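Progress report to the Gullotach Fund
Faltport Community Computer Room, second period
1/3/24

Dear Meron Gebretsadik,

You asked for a shorter report than last time, and having reread last time's, I see why.

The money first. Of the grant, 700 is left, all of it set aside for desks. The desks were meant to come from Zurholm in September. What came was one desk and the legs for several more. Zurholm has apologized in a very nice letter and the tops are now promised in the spring, a season they have so far declined to define. Until then the evening class works at the old library tables, which are the right height for people much taller than anyone who has signed up.

Enrollment is better than we deserve. We have 33 people on the books, against the modest target Arnar Kragh talked me into, and the beginners' group has been split in two so that everyone gets a chair. The form-filling evenings are the surprise. We advertised spreadsheets and email. People came with pension letters, parking fines and, in one case, a dispute with a ferry company that has now outlasted three of our sessions. We have stopped pretending this is a side activity and put it on the timetable.

The advanced group is less of a triumph. It has three members, two of whom know more than the teacher. Baldur Kirkegaard has taken this well and now calls it a seminar.

The heating went off twice. The landlord, Þorgeirsson, holds that computers give off plenty of warmth by themselves. We have asked him to put that in writing.

Changes to the plan, for your approval:

Move the leftover printing budget to bus fares. Those who come from out of town have asked for this more often than for handouts.

Drop the newsletter. It had one issue and four corrections.

Keep the repair hour for older desktops, which costs us almost nothing and fills up early.

The next report will cover the spring term and, with luck, furniture.

Yours,
Grethe Lykkegaard

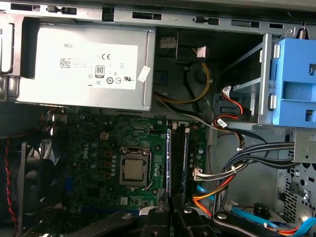 Ásdís Holst: Fine by me on the bus fares and the newsletter. Before we approve the rest, could Grethe say what happens to the 700 if the desk tops don't arrive by the end of term? I'd sooner see it spent on second-hand tables than carried over again.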